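right, bun thread. a few of you asked after I moaned about the collapsed ones last week so I'm putting it all in one place. long one sorry

for anyone new, I'm the one with the tiny flat in Arnness and the too many flours. no I don't sell them. yes my freezer is mostly dough

ok so. started doing steamed buns properly last May. before that I'd only had them from the freezer bit at the back of Uçar, the shop not the cafe, and thought that's just how they were. bit chewy. bit yellow. fine with chilli sauce

then Serpil Sönmez (my neighbour two doors up, some of you know her from the bread swap) gave me one of hers still warm in a napkin and I was annoyed for the whole afternoon. soft as anything. how

she wouldn't write it down. said come and watch. so I went and watched and took terrible notes on the back of a gas bill and this is basicaly the gas bill

DOUGH
plain flour, the cheap soft sort. not strong bread flour!! I did strong for months and they come out like little trainers
warm water, or half milk half water if you want them whiter
instant yeast, a spoon of sugar, splash of oil, pinch of salt
I go by feel on the water now, sorry, I know that's annoying. you want it firmer than pizza dough. if it's sticking to your hands it's too wet and the pleats will melt

someone always asks about baking powder. Serpil puts a pinch in. Eylül Taşdemir at work says absolutely not, never, her gran would come back to shout. I've done both. small pinch is nice, more than that tastes of pennies

knead till it's smooth smooth. like an earlobe. when you think it's done do another few mins. most of my lumpy ones were me getting bored

first rise, covered bowl, near the radiator not ON the radiator. I've cooked the bottom of a dough that way. twice

knock it back and then knead AGAIN. this is the bit I used to skip. all the big bubbles need to go or you get blisters on the top. roll it out and fold it over a few times if your wrists have had it

FILLING
tonight is leek and mushroom for me and pork for everybody else. whatever you do, cook it down and let it go stone cold. warm filling makes the dough go slack and then it slides out the bottom

leeks hold so much water. salt them, leave them, squeeze them in a tea towel. then squeeze again. you'll think there's nothing left and there'll be half an eggcup

seasoning: soy, white pepper, bit of sesame oil, tiny bit of sugar. taste it cold, cold needs more salt

pork one is mince, ginger, spring onion, splash of stock worked in with a fork. Eylül says with chopsticks and only in one direction. I use a fork and go in whatever direction. sorry Eylül

PLEATS
middle of the disc thick, edges thin. that's the whole trick and I still forget it. if the middle's thin the bottom splits when you lift it off

thumb stays put inside, other hand feeds the edge round to it. pinch, turn, pinch, turn. then a twist at the top to shut it. mine look like a bag someone's sat on for the first few every single time and then it comes back

don't fuss over them. ugly ones eat the same. I put the ugly ones at the back for me

flour on your fingers not on the edge of the disc. floury edge won't seal. learnt that with a LOT of leek on the floor

SECOND REST
this is where people rush (me. I rush). pleated buns want 20 minutes sat on their bits of paper with a tea towel over. colder kitchen, 30. they should feel light when you pick one up, like it's got less in it than you put in

under-rested = tight and a bit see-through in patches
over-rested = wrinkly old man
I have made both in one batch don't ask

STEAMING
I had bamboo for years. lovely, smells nice, went mouldy at the bottom because I put it away damp in the cupboard over the boiler. so now it's the electric one and I don't miss the bamboo. much

mine came out of the clearout at the Naruvdale hall, no box, no instructions. didn't have a clue what anything did on it first go

put a cloth under it if it's on a table you care about. just a folded white one's fine. catches drips and you can shove the whole thing along a bit without that horrible scrape

START COLD. this was the gas bill bit with three lines under it. buns in, cold water in the bottom, then switch on. they come up with the heat. going in on a rolling boil is what gave me the dented ones I posted

don't crowd it. I know there's a queue. I know they're hungry. buns want a gap all round or they glue themselves together and you tear the side off one getting it out
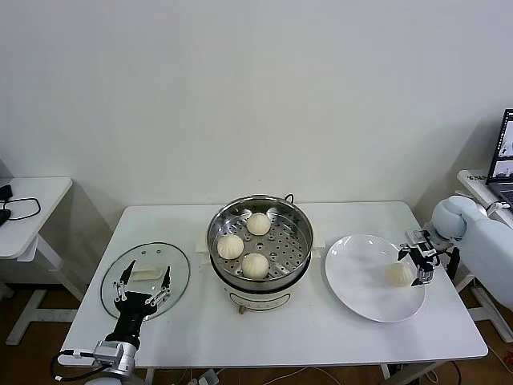 and I like a bit of the holes showing between them, if the floor's all covered the steam just goes round the outside and the middle one sulks

glass lid is a mixed blessing. you can peek without lifting but the drips fall straight down and you get shiny wet craters on the tops. tie a tea towel round it, knot the corners up on top well away from anything hot. or tilt it a smidge. I forget and then swear

9 minutes from when the steam really gets going for small ones with cooked filling. raw pork I go longer, and I always open one up and look before anyone gets any. please do that

then OFF and WAIT. do not lift the lid. 4 minutes. put the kettle on, look at your phone, whatever. lid off too quick and they sink. I've stood and watched it happen, like a tyre

when you do lift it, lift it away from you and flat, so the water runs off somewhere else. then lid down flat somewhere out of the way, have the space cleared BEFORE. I did a full lap of the kitchen once holding a hot lid like a waiter

wide plate right next to the steamer. not on the other side of the room. shortest trip possible, they're at their softest then and a thumb print stays in forever

one at a time onto the plate. don't stack. they sweat on each other and the skin comes away. if you're doing loads use a wire rack first then plate up

handle on the basket gets hot btw. obviously. I say obviously with a plaster on

BITS PEOPLE ASKED LAST TIME

"mine are yellow" > either the flour or too much baking powder. or old yeast and you left it all day to make up for it. mine were all three

"can I freeze them" yes, steamed, cooled right down, on a tray first so they don't weld. then bag. straight in the steamer from frozen and give them longer till they're piping hot in the middle

"microwave" ok but damp kitchen roll over and eat it NOW. it's a rock by the time you've found your drink

"do I need the paper" yes. or cabbage leaves, Serpil does cabbage leaves. if you put them bare on metal oil it first and still expect to lose a bottom or two

"what's the dip" black vinegar, soy, chilli oil, whatever ginger is left. Urbridge market stall does the vinegar in the big bottles, cheaper than anywhere on the high st

"can I do them without filling" yeah course. plain ones are lovely torn up in soup. same timings but I take a minute off

"why do you make so many" I don't know. they go

oh and wash the basket straight after. dough in the little holes sets like grout. old toothbrush, warm water, push from underneath. then leave it out to dry overnight (see: bamboo)

don't leave the water sat in the base either. empty it when it's cooled down, wipe round, lid off. mine got a chalky ring after a month, bit of vinegar boiled in it sorted that and stank the flat out. windows open

Eylül has just messaged to say I've got the pork ratio wrong and she'll bring hers round so you can all have a proper comparison next time. fine. FINE

going to try a sweet one at the weekend, red bean or maybe just custard. Serpil says custard's a nightmare and it'll leak. if anyone's done it without it leaking tell me what you thickened it with

also if whoever borrowed my good rolling pin at the bread swap is reading this, the thin one with no handles, I'm using a bottle. please bring it back

ok eating now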